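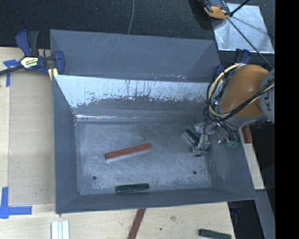

Lernex opens its robot teaching lab to local shops

8 Sep 2021
2 min read
Print | E-mail

GRIRDEN - Small manufacturers in Grirden can now teach a robot arm a new job without writing a line of code, and they can do it for free through the end of the year.

Lernex opened its teaching lab to outside companies this week after a trial run in July. Visitors bring in a task, sit down at a remote control station and drive the arm through it again and again. The arm's movements are saved each time, and those recordings become the lessons a computer learns from.

The first job on the schedule is a classic one: getting blocks out of a metal bin. It sounds easy until you try it! A block lying flat in the open is simple enough, but one resting against a wall or tucked near a corner takes real care, and the person at the controls has to find a way in for the fingers without bumping the sides.

Lernex is asking for 600 recorded runs of the bin task before training starts. A practiced operator can get through 45 in a morning, the company said, and beginners speed up quickly once they stop fighting the controls.

Opoku, a packaging firm that took part in the July trial, sent two of its line workers with no robot experience. Both were making clean grabs before lunch on their first day, and the firm has already signed up for more time. It hopes to move on to sorting its own parts next.

The lab will also let people guide the arm by hand, a method that many first-time visitors seem to like best. Recordings are stored in Durura, the company's in-house software, and each shop keeps a copy of its own runs.

Sign-up forms are available at the lab's front desk.

Print | E-mail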